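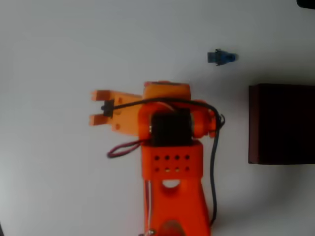
Hevov arm kit review: four weeks of teaching a robot to tidy up

I have wanted one of these for ages, so when the Hevov kit came up second-hand in May I bought it before I'd even cleared a space for it. You get two arms. One you move by hand, the other copies it, and the software (Ekard, a free download) records the lot so you can train a model on it afterwards. My job for it was a simple one: pick up a small block and put it in a box.

Build first. The parts are 3D printed in orange, and mine came in slightly different shades, which I've grown rather fond of. The fit was very good. Only one bracket needed a bit of filing. Putting both arms together took me 10 hours spread over several evenings, and most of that was setting the servos to their middle position before screwing anything down. Do read that page twice! I didn't, and had to take the elbow apart again.

Once it runs, it's a joy. The copying arm follows with hardly any lag and after an hour you stop thinking about your hand at all. The gripper is a plain two-fingered thing and it's better than it looks, although it doesn't like anything thinner than a pencil.

Now the recording, which is what you're buying it for. Ekard saves each go as an episode, and you can throw away a bad one with a single key press - a small thing, but I'd have given up without it. I did 106 episodes on the first weekend, trained overnight, and the arm went confidently to the spot where I'd nearly always put the block, whether the block was there or not. My own fault. I'd been lazy about moving it.

Nele Oltmanns on the Ekard forum suggested changing the block's place and angle every single time, and starting with the arm pointing somewhere different too, even facing away from the block. I also kept a few goes where I missed the first grab and tried again. With 568 episodes it managed the job most of the time, including some awkward corners, and I may have cheered.

Grumbles, then. The cables. There's no proper clip for the gripper lead, so it goes where it pleases, and I've snagged it more than once while moving the arm quickly. Knut Reuter sells a set of printed guides that are meant to help and I've ordered some. The base servo gets warm in a long session, so I stop after an hour. And the manual says next to nothing about lighting. I ended up drawing the curtains and using the same lamp throughout, and my results got steadier.

I tried a friend's Fung arm for comparison. It's stiffer and quieter, but the recording software is clumsy and spare parts are slow to come. For collecting lots of examples at home I'd take the Hevov every time.

4 stars out of five, and the missing one is for the cables. Next I'm going to try it with socks.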